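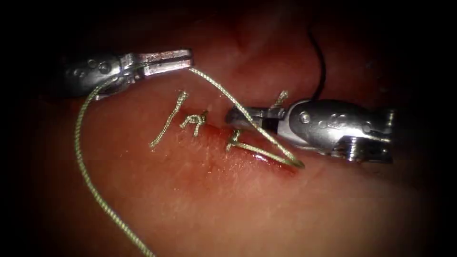 The night ferry to Skarkside

The hospital in Skarkside has 19 beds, and for the people of the island this number is a kind of weather. They speak of it in the bakery and at the bus stop. When I came there in March, the talk was that the surgical ward would move to Rothe, on the mainland, and that only the day clinic would stay.

From Skarkside to Rothe it is 171 minutes by ferry, if the sea is kind. The last boat leaves at 2359, as the timetable writes it, and many patients prefer it. They sleep a little on the benches and arrive before the hospital opens its doors. In the café on the lower deck one can buy pea soup and very strong coffee, and the staff know who must not eat before an operation. To these passengers they do not offer anything – they only bring a blanket.

I travelled this way two times. On the first crossing there were few of us, and a woman opposite me knitted until the lights of Cunar passed on the left side. Her husband was already in Rothe with a new hip, and she carried his good shoes in a bag.

Over 200 islanders have signed a letter which asks to keep the ward. It hangs in the window of the Plikivwood shop, between a notice for used bicycles and the church concert. The region will answer before summer. Until then the boat goes every night, also in storm, except when the harbour itself is closed.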